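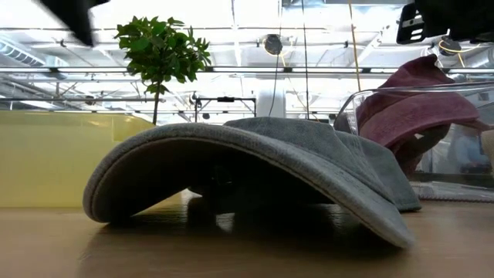 Soft Goods Team, Quintela Returns, Prurkdale

When you send back a cap because it looked better on the website, it comes to us. So do the pants that were going to fit by summer. We open the bag, work out what is in it, decide whether it can be sold again, and put it in a bin. Then we do the next one. That has been the job for as long as there has been a Soft Goods Team, and it still is, although some of the bins are now being filled by something that doesn't take lunch.

There are 23 of us in Prurkdale. Our sister site in Fuvdale handles shoes, small appliances and anything in a rigid box, and they will tell you that theirs is the harder job. A box has six sides and keeps them. A baseball cap has a different shape every time you set it down. We have raised this with Fuvdale.

What we do with the robots

The project is called Gosis. It stands for something, and the person who knew what it stood for has moved to accounting. In practice Gosis is a bench, a set of arms, two bins and a supply of clothing that has already been returned once and has nothing left to lose.

The work looks easy, which has caused us trouble with visitors. Pick up the cap. Put the cap in the bin. A new hire gets this right on the first morning without being told which end of the cap to hold. An arm has to be shown, and shown again with the cap lying on its side, and again with the cap folded in on itself like a tent after a windy night. Gray caps, beige caps, dark red caps. We have become people with opinions about brims.

Ulla Strömberg runs the team. She started on the receiving dock, when "automation" meant a tape gun with a spring in it, and she wrote the first version of the sorting rules on the back of a packing slip. The rules are longer now. Most of what she adds is the stuff we all knew and had never said out loud: a cap gets picked up by the crown if you can reach it, you don't drag a sleeve across the table by its cuff, and if two things come up together you put both back down and start over. Writing it out was good for us. We found that we had been disagreeing for years about what counts as "folded."

Teodor Lunde looks after the arms themselves, along with the cables, the brackets, the cameras and the box of spare screws that is never in the same place twice. Before this he fixed conveyor belts here. He says a conveyor fails loudly and you can hear it from the parking lot, while an arm will miss a cap by the width of a finger and look perfectly satisfied.
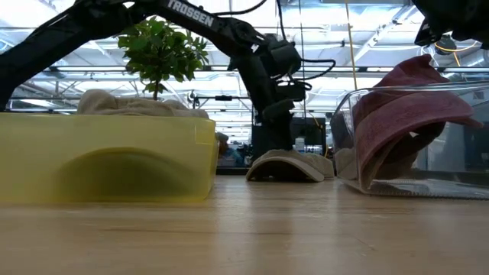 What changed for the rest of us

Let's start with the question every visitor is too polite to ask. The team was 23 people when the first arm was bolted down and it is 23 people now. Two have retired and two have been hired. We don't promise what the number will be in ten years, as we couldn't have promised that before the arms either. What management did put in writing is that a person whose station changes gets trained for the next one on paid time, and that this gets done before the station changes. The second half of that sentence took three meetings.

What has changed is the day. It used to be that everyone sorted from start to finish, with a break when your shoulders made the decision for you. Now a shift is split up. You might inspect in the morning, which means zippers, stains, missing buttons, and the smell test that no one has offered to automate. After lunch you might be on the bench for a couple of hours, running an arm through the same pick over and over while it learns to do it your way. Some people love the bench. Some people would sooner count hangers. Both views are allowed, and the bench is a sign-up sheet.

Grades went up with it. Bench time is paid at the inspector rate, on the theory that teaching is skilled work even when your student has one joint too many and never says thank you. This was proposed by the floor, turned down, proposed again with a spreadsheet attached, and passed in November.

A few things got worse, and we would like them on the page too. The corner near the bench is louder than it was. There are more logins. Talk has dropped off a bit on bench shifts, as it is hard to discuss last night's game while trying to get hold of a cap through a pair of arms. And there is a certain kind of tired that comes from watching a thing almost work all afternoon. We rotate people off after two hours now, which came out of a complaint, and it was a fair complaint.

The part that got better is shoulders. Lifting bags onto the table used to be the worst of it, and the tables that came in with Gosis are set lower, so everyone got lower tables. Strictly speaking that is carpentry. We count it as robotics.

Where we are with it

Each time an arm is run through a pick from start to finish, we log it as one round. The log stands at 2383 rounds. A round where the cap ends up on the floor is still a round, and those get kept with a note saying so. Ulla insists on the notes. A log made up entirely of good days, she says, would teach the arm that every day is good, and then it would meet a hoodie.

We try to get through 400 rounds in a month. Some months we don't, usually because of peak season, when every pair of hands is back on inspection and the bench sits under a sheet.

Caps came first because they have a shape, more or less, and they hold it for a second or two. Twill came next. From where you stand, a heap of khaki is obviously a heap of khaki. From down at the gripper it is a landscape: hills, valleys, and a line of stitching running off somewhere. Close in like that, a seam and a crease can look very much alike, and only one of them is a good place to grab. Our inspectors turn out to be extremely good at telling which, and extremely bad at explaining how, so that is what we are spending this spring on.
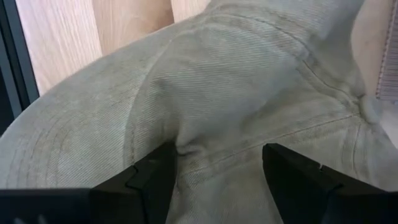
Things people ask us

Can I see it? Yes. We take visitors in small groups, 3 at a time on the bench side, and there is a line painted on the floor. Please stay behind the line. Teodor painted it himself and is proud of how straight it is.

Does it fold? It does not fold. We have been asked this by every single person who does laundry.

Is it faster than a person? At caps, no. At anything else, also no. It is steadier than a person at four in the afternoon, and that is the hour we are planning around. The idea is for the arms to take the dull end of sorting, the part where like goes with like, and leave the judging to people who can tell a worn edge that came from the factory from one that came from a dog.

Who decides what it gets taught? The floor does, mostly. There is a list pinned up by the break room door, and anyone can add to it. Currently at the top: knit hats. Second: anything with a drawstring. Third, in block capitals and underlined twice: PILLOWCASES, which we don't handle. We are leaving it up.

What happens to the clothes on the bench? They stay on the bench until they are too tired to be useful, and then they go out with textile recycling. Please don't offer to buy one. The gray cap has been asked for more than once.

Do the arms have names? They have numbers. They also have names, and we have been asked to keep those off the company website.

Joining us

We hire sorters and inspectors through the year, with most starts ahead of peak season. You don't need to know anything about robots. You need decent eyesight, some patience, and the ability to stand next to Fuvdale people at the summer picnic without bringing up boxes. Training is two weeks on the floor with a partner. Bench training is separate, optional, and open to you after your first full season.

If you have worked in a dry cleaner's, a thrift store, a costume shop or a household with several teenagers, say so on the form. It counts as experience and we mean that.

We also take a small number of students for the summer. They split their time between the floor and the bench, in that order. The ones who ask to skip the floor are welcome to apply somewhere with nicer chairs.

Finding us

Quintela Returns, Prurkdale, the long building behind the bus depot. Use the side entrance. The front one is for trucks, whatever the sign says. For visits, ask at the desk for Ulla Strömberg. For anything involving cables, ask for Teodor Lunde, and if you have seen the box of spare screws, please bring it with you.

Page last updated 28/03/2022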